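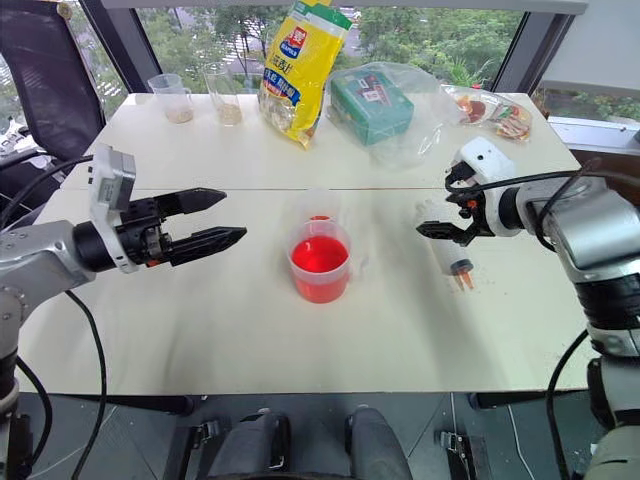 Ticket: Spares and consumables budget, two-arm bench unit
Queue: Equipment requests
Opened by: Derek Goodall
Assigned to: Lionel Sedgwick
Priority: Normal
Status: Open, waiting on quote

Derek Goodall, Friday 9:40

Raising this before the March order closes. We need to settle what we are buying for the liquid dispensing work on the two-arm unit. The current request only covers the arms service and one spare set of gripper fingers. It was written when the unit was only moving boxes and bags, and it has nothing in it for liquids.

What I would like added:

1. Squeeze bottles with narrow tips, pack of 18
2. Clear measuring cups with handles, pack of 10
3. Spill trays to go on the tables
4. Cable sleeves for both arms
5. A second set of gripper fingers with a softer face

Current balance on the consumables line is 300 pounds. I know item 5 won't fit in that.

Lionel Sedgwick, Friday 10:15

Thanks. A few questions before I send this to Vulier for a price.

Is the drip problem the bottle, the grip or the program? If it is the program, I don't want to spend money on trays to cover it up. Also, are the sleeves needed now or can they wait for the service visit?

Derek Goodall, Friday 11:05

I don't know yet which of the three it is. I went through the log for the Pivska routine (the red dye one). Out of 18 runs, 11 were marked clean and the rest were marked with drips on the table. The log has no column for which bottle was used, so I can't split it any further. I have added one.

Things I can rule out:
– Wrist camera mounts. Checked both for play, none found.
– Table height. Measured at both ends and it matches the setup sheet.
– Dye mix. Same batch all week.

Things I can't rule out:
– The grip force on the right side. It was set for a stiff box and never changed for a soft bottle. If it closes too hard, the bottle gives up liquid before it should.
– The bottle tips. We have two kinds in the drawer and they look nearly the same.
– The travel path away from the cup.

What we are dealing with is droplets on the table to the right of the measuring cup, on the side the right arm works from. There is a spot on the rim of the cup as well. 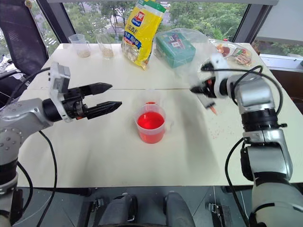 Lionel Sedgwick, Friday 11:50

Understood. That is enough for me to price trays, but please do the grip force test before I commit to item 5. Lower it in small steps, same bottle, same tip, and write down where it starts to slip. If the drips stop, the soft fingers come off the list.

On trays: how much depth do you have at the back? You keep dry goods and the granule cups along there, and I don't want to buy something that means re-teaching every position.

Derek Goodall, Friday 13:20

The tray would have to be low. Anything with a lip over 10 mm changes the cup height enough to matter. The other problem is the seam where the two tables meet. A rigid tray would sit across it, and I would rather not have it rock. A flat wipe-clean mat might do the same job for less. Can you ask for both prices?

Cable sleeves can wait for the service visit. I would still like them on the same order number so they don't get lost, as happened with the Pusard brackets.

Lionel Sedgwick, Friday 14:45

Asked Vulier for the following:

– Bottles, pack of 18, one tip type only
– Measuring cups, pack of 10
– Low tray and flat mat, priced separately
– Sleeves, two arms, deliver with service

They can do everything except the mats. Cheetham stock those, so that would be a second supplier and a second delivery charge. With bottles, cups and one mat we come in at almost the full consumables balance. The tray option goes over.

My suggestion is the mat now and the tray held over to the next budget round if the mat is no good. Soft fingers go under equipment, not consumables, so they need their own request and a reason in writing. Your force test would be the reason.

Please throw out or box up whichever tip we are not reordering.

Derek Goodall, Friday 15:30

Agreed on the mat. Old tips boxed and labelled. Force test is booked on the unit for the next free slot, and I will attach the numbers to this ticket.

Status changed: Part approved
Approved: bottles, cups, one mat, sleeves
On hold: tray, soft gripper fingers
Next action: Derek Goodall, grip force results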